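Evening Cleaner – Illavico, Zarnenard site

Illavico is looking for a part-time cleaner for its offices and workshop at Zarnenard. The post is 3 evenings a week, starting at six, and pays £115 a week.

You will vacuum and mop floors, empty bins and keep the kitchen and toilets stocked.

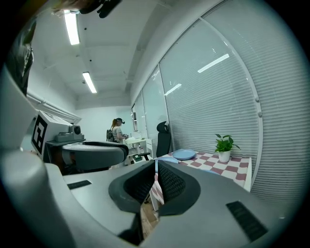
Experience is useful but not required – we will show you the routine in your first week. Free parking is available, and the Grundness bus stops at the gate.

To apply, send a short letter and one reference to the Nwankwo House office by 2019-05-08.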